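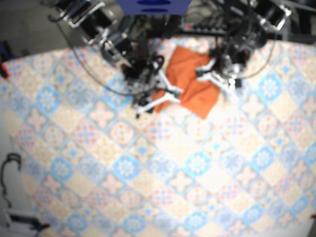

Orange cloth on a tile-patterned tablecloth

Preparing a folded place card file for print

These steps cover a tent-style place card, printed flat and folded once. They assume you have a guest list in a spreadsheet and a layout program that can merge data. Cisetti users should update to the October release first, as earlier ones drop accented letters on export.

1. Set the page to 90 mm wide and 110 mm high. The folded card will stand 55 mm tall.

2. Add 3 mm of bleed on all four sides. Backgrounds must run to the bleed line, even if they are a plain tint.

3. Place a guide across the page at 55 mm. This is the fold. Keep text at least 8 mm away from it.

4. Put the name box in the lower half, centred. The upper half becomes the back of the card. If you want a table number there, rotate that box by 180 degrees.

5. Clean the list. Use one column for the full name and one for the table. Delete trailing spaces and check every accent against the reply cards – Tươi Lại and similar names need a font with full Vietnamese support. Clusico has it in the regular weight only.

6. Run the merge, then look at the longest name. At 18 pt, Gunnlaugur Ledefoged will usually break over two lines. Reduce the size for the whole set, so that Oriana Mansilla at the next seat matches.

7. Export as PDF with fonts embedded and crop marks on. Page count should equal guest count. A list of 341 names gives 341 pages; one page more normally means a blank row at the end of the sheet.

8. Print 2 test cards on the final stock. Card above 250 gsm should be scored before folding, with the score on the outside of the fold.

Spares: add 11 blank cards to the order for late changes. Write these by hand with a pigment pen and leave them flat until the ink has set.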